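Two-arm pour cell: right gripper lets bottle rotate at tilt
Asked by Hnat Kostiuk, April setup thread

Right arm grips a bottle low on the body, lifts it and tilts it toward a cup. Past a certain tilt the bottle creeps in the pads. Close position is 474 counts, force limit 900. Left gripper has the same settings and no complaint. Pads cleaned twice. Is this force or geometry?

Answer by Melina Galanis
Raise the force limit. Ours is at 3,000.

Answer by Lev Kostiuk
Don't start with force. If the bottle narrows toward the base, the pads touch on a taper and more force pushes it upward.

1. Power down and check the link screws on both fingers. One loose joint lets a pad toe out.
2. Re-zero with the fingers fully open, then teach the close position on the bottle itself.
3. Move the grip height up 5 mm at a time and repeat the tilt with the bottle empty.
4. Only then raise the limit, in small steps.

Wrist view of the low grip, then both arms with the bottle tilted:

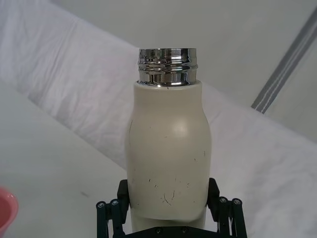
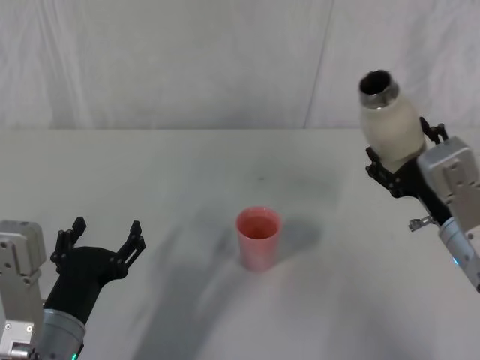
Log the close position after each cycle. If it drifts while the bottle is held, the finger is giving way and the pad is fine. Ours drifted until we replaced a worn link pin at cycle 3,726. Regrease the pivots at the same time, sparingly, and keep it off the pads.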